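Ullgate Robotics Club - Your Questions

Two arms, one bench and plenty of patience: this is how we spend most of our evenings!
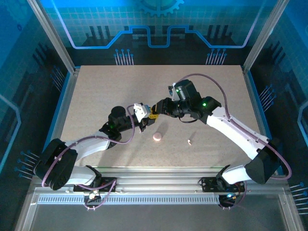
Lụa Ung wrote to ask whether beginners get near the arms at all, or whether it's a term of theory first. You'll be on them in your first session, with a more experienced member beside you.

Do I need to know how to program?
No. We start by guiding the arms through simple moves, and the code comes in bit by bit. Lots of members had never written a line before they joined, and it's lovely to see how fast they get going.

Why two arms?
Twice the fun and far more than twice the trouble! With both arms on the same small object, each has to allow for what the other is doing. Handing something across is the task everyone wants to crack.

How big are the groups?
We have 20 places a term and split into teams of three or four. Each team gets its own slot on the bench, and between slots you plan, argue and fix your code.

When do you meet?
From 7 in the evening in room 232, Clusel Building. Doors open a little earlier if you want to look round.

Is there a competition?
Yes, the Bouvier Cup in March. Teams have 3 attempts at a two-arm sorting task and the best one counts. Entering is up to you - plenty of people come just for the building and tinkering.

What should I bring?
A laptop if you have one (we can lend you one if not), a notebook, and shoes that cover your toes. Long hair tied back, please.

Can I come and watch first?
Of course. Ask for Timothée Hoarau or Ginette Baudry at the door and one of them will find you a team to sit with.

How do I join?
Fill in the form at the Clusel front desk and tick "robotics". If the term is full we'll put you on the waiting list and write as soon as a place comes up.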